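Print this page | E-mail this article

3. Dust and debris in shared repair workshops

3.1 Sites and sampling

We collected settled dust from 28 benches in 4 community repair workshops, two in Ferkow and two in Pallar. Each bench was sampled in January, before the spring cleaning that all of the sites carry out. A square of surface was wiped with a pre-weighed cloth, and the cloth was dried and weighed again. Open tops such as plywood and steel gave steady results between repeat wipes.
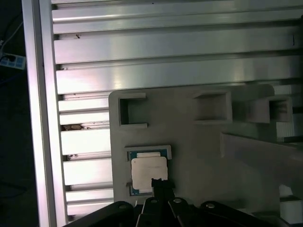 Grooved surfaces were harder to sample. A wipe passes over the ribs and leaves what is down in the slots, so the weight comes out too low. On slotted aluminum the rails can look bright and clean while a small clump of brownish debris sits in one of the grooves. For these surfaces we used a narrow suction nozzle after the wipe and added the two weights together. The nozzle step raised the mean load by almost 50 percent, and we report only the combined figure in the rest of this section.

3.2 Work on open computers

Desktop repair was the most common job at both Pallar sites. Dust matters more here than on the bench, as parts may stay uncovered for a whole session. Members were asked to note how long each case was left open - the notes were often incomplete, and we used 200 of them. Cases left open over a meal break were treated as a separate group. We did not sample inside processor sockets, where a cloth could bend the contacts.
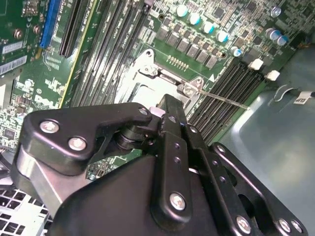
Figure 2. Open desktop computer chassis with the processor socket empty.

Sweeping the floor during a session had a larger effect than the length of time a case was open. Ugwu, the smaller Ferkow site, sweeps only after closing and had the lowest loads.

Contact: Yetunde Sani, Flarkska | Copyright Flarkska, Nov 22, 2021 | Back to top

Related items
Floor sweeping and airborne dust in small shops
Wipe sampling on rough surfaces
Storage of donated computer parts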